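Workshop notebook, July — dye fastness on the Elora table linen

Starting a new run today. Third attempt at a grey that survives a household wash without going pink at the edges.

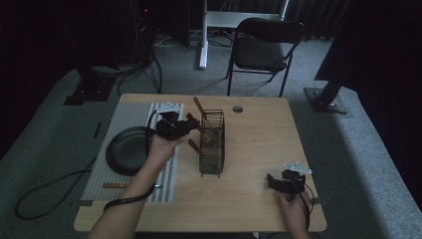

Liesl thinks the pink is in the mordant and we are wasting time on the dye recipe. She read back through the spring pages and says every bad batch came after we opened the new tub of alum. I had put it down to the water. We agreed to test both, one at a time, and to stop changing the dye until that is done.

Set-up, 9.15

Yarn is the Clevmont cotton, unmercerised, wound into small skeins and tied loosely in figure eights. Scoured yesterday with soda ash and rinsed until the water ran clear. Two pots, both stainless. Pot A has alum from the old tub, pot B from the new one. Tap water in both. Rainwater goes in tomorrow if there is enough in the butt.

Tannin bath first, oak gall, held at 40 degrees and left to cool. Then alum. Then the dye, then a short dip in iron to bring it down to grey. The iron was made up fresh, as the last jar had a brown crust on it and I don't trust it.

Notes as I went

Pot B took longer to clear when the alum went in. Fine white grains at the bottom after a good stir. Pot A dissolved straight off. I have written this on the lid of the new tub.

Held the dye baths for 90 minutes. Turned the skeins every so often with the glass rod. The thermometer in pot A read high against the other one, so I swapped them over and the high reading moved too. It is the thermometer. Needs replacing, or at least a label.

Iron dip was 30 seconds each. Last time I left it until it looked right, which explains why none of the earlier greys match. Use the timer from now on.

Wash test, 3.40

Stitched a length from each skein to a strip of white cotton and washed them in jars with plain soap. Pot A: no colour on the white. Pot B: slight warm tinge along the stitching, easier to see by the window than under the tubes. Liesl saw it before I said anything.

One result from one day. It points at the new alum but I want it repeated before anyone writes to the supplier.

Jonas Zwahlen rang about the Sutter order. They want 3,000 metres of yarn dyed by the end of the season and would like a swatch first. Told him no swatch until the wash test comes out clean twice running. He was all right about that. He asked if we could go darker — yes, with a second iron dip, but the handle gets harsh and I would not want it on napkins.

To do

Repeat A and B with rainwater.
Filter a sample of the new alum and dry what stays in the paper.
Light test: strips from both skeins, half covered with card, on the south sill. Leave until the end of the month.
Ask Trernthorpe if their alum is from the same batch.
New thermometer.
Rinse the iron bucket properly. It was left again.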